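Arm drops the hard drive caddy short of the bay – student project

Posted by Nele De Bruijn, Apr 21, 2026

Our class at Braststead is doing a PC teardown and rebuild task with two arms. We have logged 351 tries so far. Taking parts out is mostly fine. The trouble is putting the 3.5-inch drive back: the arm lifts it out of the tray in its blue carrier, moves over the Dell tower and then stops a little short of the cage, so the carrier catches on the edge. The tower lies on its side with the panel off.

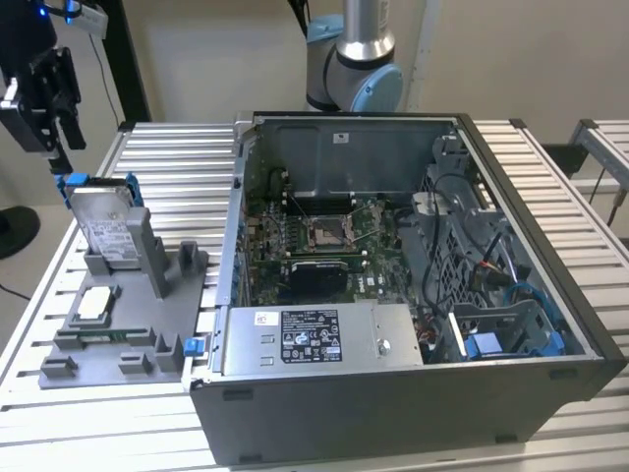

The tray is 3D printed and we are on the second version. I taught the cage position by hand at the start of the term. The memory slots have no such problem, and I taught those on the same day. Is this a calibration thing or is our grip bad?

Indrek Rozīte
Probably neither. Check whether the tower moves. A case on a slotted table will creep each time an arm pushes on it, and the drive needs more push than you'd think. Bolt two stops into the slots against the case, then teach the cage again. Also add a point straight above the bay and come down slowly from there – don't go in at an angle. We had 325 failed inserts in October before we did this.

After that, look at the cables by the cage. If one is in the path, tie it back.

postura_fan
had the same, ours was the gripper pads. worn out. new ones fixed it

Nele De Bruijn
Stops are on. The case had crept four millimeters. Will check the pads next.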